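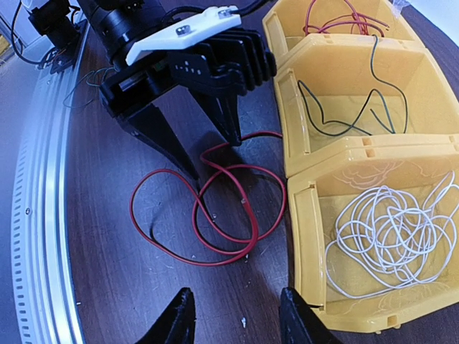

According to Bogale, the red wire should go back on a spool and stay out of bins altogether, as it kinks once it has been left in a heap. Noted, but we have no spare spools until the Grustitz order comes in, so bins for now.

October, 3 pm. Wire sort, Sosness bench. The yellow three-bin unit stays on the dark tabletop. Red gets its own bin. White cord gets its own bin too – it snags on everything else. Thin black goes with neither. 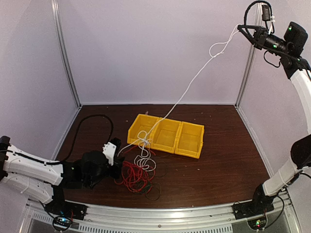 White cord, red wire and thin black wires at the yellow bins.

Knots get worked out by hand, starting from a free end. Do not cut. Anything under 100 mm goes to scrap, 100 to 500 mm goes in the offcuts tray, longer pieces get coiled and tied. Ties are in the Grivel drawer, bag of 200.

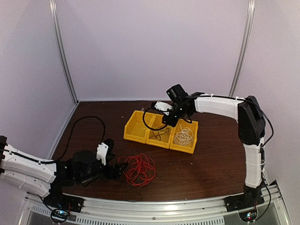
Red wire on the tabletop, yellow containers alongside.

Still to do: labels for all 3 bins, and ask whether the offcuts are worth keeping. Check the red for nicks before it is used again.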